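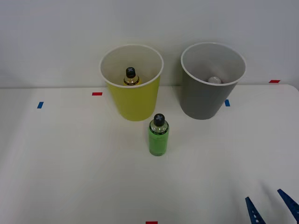
Ticket 1634
Subject: Cups tipping and marking tabletop, sample room
Opened by: Huguette Collet
Priority: low
Status: closed

Reported problem
The tall cups used for sorting small bottles tip over when a bottle is dropped in from above. The yellow one is worse than the gray. Faint rings are also left on the white tabletop after cups have stood overnight.

Setup
Cups: Havton, tapered, open top, yellow and gray.
Table: Prolitz, white, rounded corners, against the wall.
Contents: small screw-cap bottles, one in the yellow cup at the time of the report. The green bottle stays out on the table.

Log

Fri 8 September, 09:40
Table checked with a level. Slight fall toward the wall, 2 mm across the depth. Feet adjusted. Cup still tips with a bottle leaning on one side.

10:15
Swapped positions of yellow and gray. Fault follows the yellow cup. Base of yellow cup found slightly domed. Gray cup sits flat.

11:05
Tried the small black-capped bottle in both cups. In yellow it leans and the cup rocks. In gray it leans, no rocking.

13:20
Rings wiped with damp cloth, no change. Wiped with Vivatent surface cleaner at 1:32, removed. Residue is from the cup base, same on both cups. Bases washed and dried.

Monday, 08:30
No new rings after the weekend. Yellow cup replaced from stock, same color. New base is flat. Dropped bottle in from rim height repeatedly, cup stayed up.

Cause
Deformed base on one cup. Rings unrelated, caused by residue on the bases.

Action
Old yellow cup discarded. Wash bases weekly. Keep cups at the back of the table and lower bottles in by hand. Ejigu asked whether the rest of the batch is affected, reply pending. Reopen if rings return.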